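Culel Bus Users' Forum
Minutes of the meeting held Wed 5 May, upstairs room, Dromitz library

In the chair: Enda Gallagher
Minutes: Ruairí Conneely

1. Minutes of the last meeting
The minutes of the March meeting were agreed with one correction. Under item four, "Clolex stop" should read "Clolex terminus". The two are at opposite ends of the street.

2. Route 36 timetable
The operator, Ó Riain Coaches, has sent the draft summer timetable. The first bus from Culel leaves ten minutes earlier than now and the last bus from Dromitz is unchanged. The Saturday gap in the early afternoon is still there. 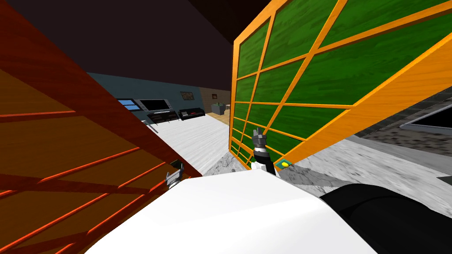
Members felt the earlier start would help people changing on to the train, but that the Saturday gap should be raised again. The chair will write to the operator before the draft is closed. It was also asked whether the 35 could wait at the terminus when the 36 is running late. At present the drivers decide this between themselves, and it works on some evenings and not on others.

3. Stop at Mill Road
The council has confirmed that the stop will move up to 500 metres towards the school while the drains are being dug up. No start date has been given. A temporary flag will be put up, but no shelter.

The chair has asked for a bench and been told that the footpath is too narrow at that point. Ruairí Conneely thought there was room on the grass side and will measure it.
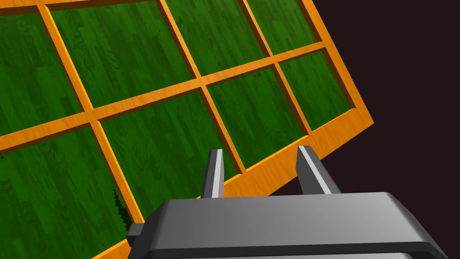
Wooden frame with orange bars, divided into a grid.

4. Fares and tickets
The ten-journey ticket can now be bought on board as well as at the newsagent in Dromitz. Some drivers did not seem to know about this in the first week. Anyone refused the ticket should note the time and route and pass it on to the secretary.

There was a long discussion about the child fare, which ends at a different age on the 35 and the 36. The forum's view is that it should be the same on both -- and that the higher age should be used.
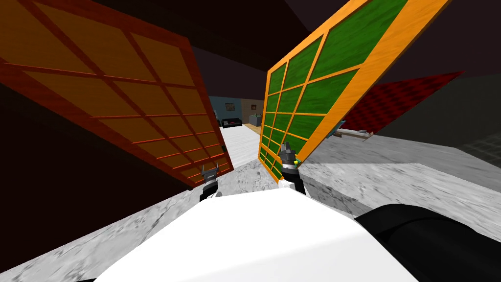 Bríd wrote in to say that her son had been charged the adult fare going out and the child fare coming home on the same day, and that she had kept both tickets. She asked for this to be put to the operator in writing. Agreed.

5. Real-time sign at the terminus
The sign has been showing "due" for buses that have already left. The fault has been reported 3 times. The last reply said that an engineer had reset it, but it was wrong again by the weekend.

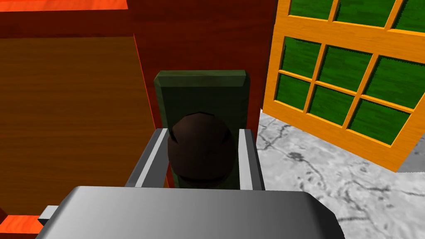 Forum Minutes, No. 35, page 2

It was agreed to ask for the sign to be switched off until it is mended and a paper timetable put up in its place.

6. Any other business
The hedge beside the Clolex terminus is over the kerb again -- Enda Gallagher to ring the council.

The next meeting will be in the same room at the usual time.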